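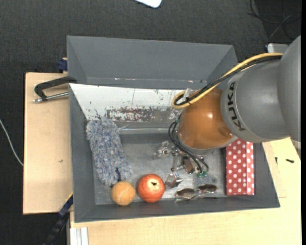
Gripper comparison on the bin station: frequently asked questions

This page collects the questions we receive most often about our gripper tests. The answers are written by Špela Softić, who runs the bin station at Dulteck. If your question is missing, please use the contact form and write "bin station" in the subject line.

Which grippers do you compare?

At the moment there are two. The first is the Lestska, a finger gripper driven by air. The second is the Feltwood, an electric gripper with softer pads. Both are mounted on the same KUKA arm and both have to work in the same gray bin.

How many picks do you make with each gripper?

One round is 100 picks. Until the end of October we logged 1375 picks in total, and 313 of them were failed. The remaining rounds with the Feltwood are not finished, so please do not divide these numbers by two and think you have a result for each gripper.

What do you put in the bin?

We use things from normal shops. A typical load has a fluffy duster, a tennis-type ball, a round red fruit, a pair of sunglasses and a red box with white dots. We do not use test cubes. Our customers asked us many times how a gripper behaves with things which are soft, round or thin, and a cube does not answer this.

Which object is the most difficult?

For us it is the sunglasses. They lie low on the floor of the bin and the frame parts are thin, so the fingers must go very close to the metal. When they lie near a wall, one finger has almost no place. The duster is difficult in another way: the fingers close on the fibers, the controller reports a good grip, and then the duster slides out during the lift.

Is the fruit not damaged?

Sometimes it is. We check it after every pick and we write down each mark on the skin. A pick that leaves a new mark is counted as failed, also when the fruit arrives at the right place.

What is a failed pick, exactly?

A pick is failed if the object is not lifted, if it falls before the release point, if it is damaged, or if the arm stops because of contact with the bin. We allow one attempt. A second attempt is a new pick in the log.

Why is the bin clamped?

In the first rounds the bin moved a little each time a finger touched the wall, and the calibration became wrong. With the clamps we can leave it the whole day. Please tighten them by hand only.

The inside of the bin looks scratched. Does it influence the camera?

Yes, a little. Worn places and shiny places can give false depth points. We tried to cover them with matte tape, but the tape came off under the fingers. Now we mask the walls in software and keep 5 mm of safety distance from the mask.

How are the cables and hoses guided?

They run along the outside of the arm, with a loop left at the joint so that the wrist can turn. If you repeat our tests, turn the wrist slowly through its full range before the first round and watch the loop. With the Lestska you must also watch the air hoses.

Which controller software do you use?

The motion part is the standard one of the arm. The grasp planning comes from the Lazarević package, with the default settings except for the approach speed, which we reduced for both grippers.

Can I send you my own gripper or my own objects?

Objects, yes, if they fit in the bin and do not contain liquid. For a gripper we need the drawing of the flange, the weight and the description of the interface before you send anything. Please wait for our confirmation.

Where can I get the log files?

Write to us and we will send you the table with all picks. The column "note" is partly in Slovenian. We are translating it step by step.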